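The Drawer Comes Out on the Table

Every house in Stiltham has the drawer. In older kitchens it is the one under the telephone. In the newer places out by Sonadville it is usually the bottom one, next to the stove, where the pot holders were supposed to go. It holds rope, rubber bands, dead pens and the keys to a car that was sold years ago.

I started writing this after I emptied mine in August. I had been looking for a birthday candle and ended up with everything on the kitchen table, and it stayed there through supper. I counted 140 things before I gave up and started sorting.

The first lesson is to cover the table. An old cloth is fine, and one with a printed grid is better than a plain one. Squares make it easy to give each thing its own space, and once a thing has its own space you have to decide about it. In a pile you can go on ignoring it. Stains don't matter. Mine has had paint on it since the hallway was done.

The second lesson is to leave the knots for last. Rope and string take up more time than anything else in the drawer, and if you start with them you will still be there an hour later with nothing put away.

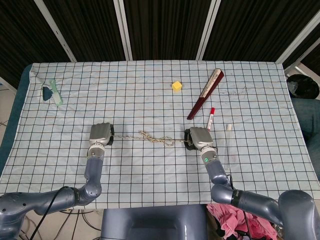

A loose knot should be opened from the middle. Find the loop that moves most easily and feed some slack into it from one side, then work the end back through. Pulling on both ends only makes the knot smaller. Thin rope is worse than thick for this, and once it has been pulled tight you may need a blunt pencil or the handle of a teaspoon to get it started. If a piece has not come undone after a few minutes, cut the knot out and keep the longer half.

Small things go quicker. Combs belong in the bathroom, and so does anything else that touches hair. Markers get tried on the back of an envelope and thrown out if they are dry. A folding fan should be stored closed, somewhere flat, where the ribs won't catch on anything. Loose cubes and triangles from children's sets are harder, because the rest of the set is often long gone. I give them one trip to the toy box. If there is no set in there to match, they go.

Clear tubes with caps are worth keeping. They hold needles or seed, and you can see what is inside without opening them.

For the drawer itself I bought a Canda divider tray at Hedlund, the hardware store on the Stiltham road. It was 32 dollars, and I could have done the same job with shoebox lids. The rope now sits in one section, coiled and tied around the middle with a short piece of itself.

The whole job took 60 minutes of sorting, not counting supper. I filled 2 grocery bags, one for the trash and one for the church sale. I never did find a birthday candle, so I bought a new box, and it is in the drawer beside the rope.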